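Lesezeit: 2 Minuten

Diese Seite verwendet Cookies. Mehr dazu steht in den Einstellungen.

Warum macht Seife sauber?

Du hast Butter am Finger und hältst ihn unter den Wasserhahn. Das Wasser läuft und läuft, aber der Finger bleibt fettig. Erst mit Seife geht das Fett weg. Warum ist das so?

Wasser und Fett mögen sich nicht. Das kannst du in der Küche selbst prüfen: Gib in ein Glas Wasser 2 Löffel Öl und rühre kräftig um. Für einen Moment sieht es gemischt aus. Dann steigt das Öl wieder nach oben und liegt auf dem Wasser wie eine gelbe Decke.

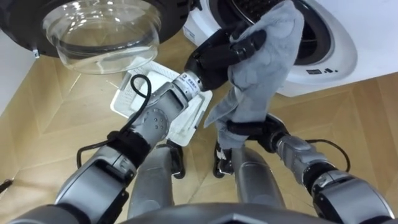
Seife besteht aus sehr kleinen Teilchen, so klein, dass man sie auch mit der Lupe nicht sehen kann. Jedes Teilchen hat einen Kopf und einen langen Schwanz. Der Kopf ist gern im Wasser. Der Schwanz will vom Wasser weg und steckt sich lieber in das Fett hinein.

Wenn viele Seifenteilchen zu einem Fetttropfen kommen, stecken alle Schwänze im Fett und alle Köpfe schauen nach außen. Der Tropfen sieht dann ein bisschen aus wie ein Igel. Jetzt kann das Wasser ihn mitnehmen – und der Finger wird sauber.

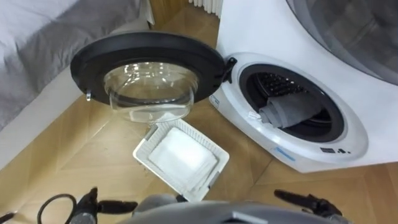
Ist Waschmittel das Gleiche wie Seife?
Waschmittel arbeitet ähnlich, aber es enthält meistens noch andere Stoffe. Einige davon heißen Enzyme. Sie zerlegen zum Beispiel Flecken von Ei oder Soße in kleinere Stücke, die sich leichter lösen.

Bewegung hilft auch beim Waschen. Wenn du die Hände reibst, kommt die Seife besser an den Schmutz heran. In der Maschine fällt die Wäsche immer wieder nach unten und wird dabei gedrückt, so wie man früher die Kleider mit der Hand geknetet hat.

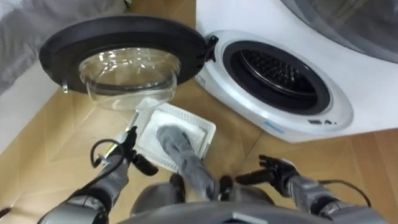

In manchen Orten ist das Wasser hart. Das bedeutet nicht, dass es fest ist wie Eis. Es ist viel Kalk darin, und der Kalk hält einen Teil der Seife fest. Darum schäumt sie dort weniger. Meine Tante wohnt in Sesuden, und bei ihr muss ich die Hände lange reiben, bis überhaupt Schaum kommt.

Ein Versuch für dich: Streue etwas Pfeffer auf einen Teller mit Wasser. Tippe mit einem sauberen Finger in die Mitte. Es passiert wenig. Nun gib einen Tropfen Spülmittel auf den Finger und tippe noch einmal – der Pfeffer saust zum Rand!
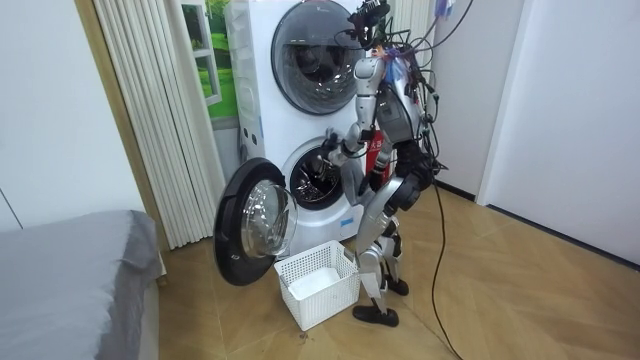
Der Grund dafür ist die Oberfläche vom Wasser. Sie ist gespannt wie eine dünne Haut. Das Spülmittel macht diese Haut in der Mitte schwächer, und am Rand zieht sie noch stark. So wird der Pfeffer nach außen gezogen. Für einen neuen Versuch musst du den Teller gut ausspülen und frisches Wasser nehmen.

Text: Birgit Fröhlich

Das könnte dich auch interessieren:
Woher kommt der Kalk im Wasserkocher?
Warum sind Seifenblasen rund?
Wie kommt das Salz ins Meer?
100 Fragen über Wasser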